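Sorting and Storage at Drurkgate: Progress Report to the Tondell Fund
Report date: 2024-04-20

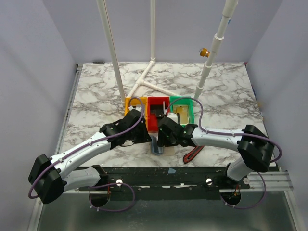 The grant was made in November to help us put the small parts store at Drurkgate in order and to settle on one way of sorting that everyone who uses it can follow. The first stage is finished, the second is under way and a little behind, and the third has not begun. We are not asking for more money at this point, but we would like to move a small sum between budget lines, as set out further down.

Background

The store holds the fittings, fastenings, offcuts and spares that come to us when household goods are taken apart for repair. Before the grant, these were kept in whatever was to hand: biscuit tins, jam jars, envelopes and a good many carrier bags. People who had been here for years could find things. Newer people could not, and they tended to open a fresh packet of something we already had. Our application put this down to poor labelling. Having now been through the shelves, we think the larger cause was that mixed items went back on the shelf without being sorted first.

Work completed

All the old containers have been emptied and their contents gone through once. The stock list drawn up at the end of this stage has 1,309 lines. Many of these cover one or two items only, and we expect the list to become shorter as near-identical entries are merged. Broken and badly rusted pieces were taken out for scrap and are not on the list.

The shelving on the long wall has been taken down, cleaned and put back with the lower shelves further apart. The heaviest stock now sits at knee height. Two of the uprights were bent and have been replaced from the repairs budget, at no cost to the grant.

We also agreed the colours for sorting. Small open plastic bins are used in sets of three, in orange, red and green. Orange is for items that have not been looked at. Red is for items that need a second opinion, a missing part or a clean. Green is for items ready to go on the shelf. The bins stand side by side in that order, from left to right, at the back of the work surface. We tried them at the front for the first fortnight and found that people leaned over them and knocked them.

Bins of this size hold less than we first planned for. This has been useful. A full orange bin is a reasonable amount for one sitting, and work is less likely to be left half done on the table overnight. The larger tubs named in our application have therefore not been bought.

Work in progress

Labelling is the main task at present. Each shelf position will carry a printed label with the name of the item, its size where that matters, and the line number from the stock list. Labels are done for the screws, hinges and handles. Electrical spares are about to start. Springs and castors have been left until last, as we still do not have a sensible way of describing them.

The labels are being printed on the Satti printer bought with the grant. It works well on card but the adhesive rolls supplied with it lifted from the metal shelves after a few weeks. We have changed to card labels in clip-on holders. The labels already stuck down will be replaced as they come loose — we do not plan to redo them all at once.

A one-page guide to the bins has been written and is pinned up by the door. It was rewritten after the first version was found to be too long. The present version gives the meaning of each colour and says who empties each bin and when. The wording for red needed the most work. People were using it for anything they did not want to deal with, so the guide now says that an item may stay in red for 30 days and must then be passed on or scrapped.

Delays

The second stage was due to end before this report. It will run over by 4 weeks. Most of the lost time came from the move to clip-on holders, which were out of stock with our usual supplier, Vumum. The rest came from the stock list, where sizes had been entered in both inches and millimetres and had to be made to agree.

Budget

Spending is within the total awarded. The tubs line is unspent, and the label line is overspent by the cost of the holders. We ask for your agreement to use the first to cover the second. We would also like to buy 12 more bins from what is left, again in the three colours, so that a second set can be kept at each bench and worn ones replaced. A revised budget sheet is attached.

Next stage

The third stage covers the short introduction for new people and the monthly check of the shelves. The introduction will be done at the table with the bins and a mixed handful of stock. A talk was proposed in the application, but the two we gave during the first stage were poorly remembered. We intend to begin once the electrical spares are labelled.

The monthly check will take one bay at a time and compare what is on the shelf with the list. We have not yet decided how differences should be recorded and would welcome a copy of the form used by your other storage projects, if one is available.

Our next report will include the merged stock list and the final figures for the label line.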